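Swapping a hard drive, slowly

2025-08-20 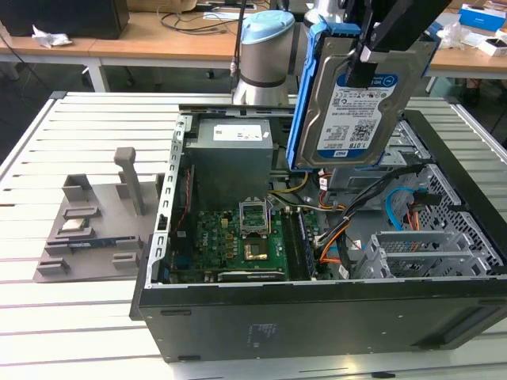
I signed up for the Allon evening course because the flyer promised we would "teach a robot to service a computer," and I wanted to see how much of that sentence would survive contact with a real computer. We are two terms in now and I still have doubts. The job this month is storage and memory on an old tower, lying on its side with the panel off. The hard drive goes in and out in its blue plastic caddy, and I suspect the caddy is doing more of the work than our code is. It gives the gripper something to hold. The 1.0TB WD label is out where everyone can read it, and then you look at the bundle of black, orange, red and yellow wires wandering through the middle of the case and wonder who is going to write the program for that.

My team is called Prandus (we lost a vote). The other team is Dervishi, and they have the louder half of the room. Both of us are working from the Clavel task sheet, which gives 500 points for a full run. Our best so far is 285. I was told this is a good score. I was told this by the person who wrote the scoring.

What bothers me is how much gets settled before the arm moves at all. The gray printed plate beside the tower has slots for the parts, so the CPU and the memory module sit in known spots. The case is put down in a known spot too. Fine, that's how factories do it, and I have no quarrel with fixtures. But then let's call it a course in fixtures. I spent two whole sessions in February on slot clearances and learned a great deal about plastic and very little about robots.

The processor is the part I'd skip if it were up to me. With the metal bracket up, the socket looks like an easy target, a nice flat square. It isn't. I have bent pins by hand on a computer I paid for, taking all the care in the world, and I don't see why an arm running code I wrote after dinner would do better. The sheet says to attempt it anyway.

To be fair, the drive is a sensible thing to start with. It's big, it has straight sides, and you can tell from across the room if you're holding it crooked. I've rewritten our approach move more often than I'd like to admit — slower, higher, then straight down over the bay — and I do understand it better than I did from the lectures. I'd still like to see somebody turn the case a few degrees and run the same program again. I've asked. It's on the list for next term, along with cables.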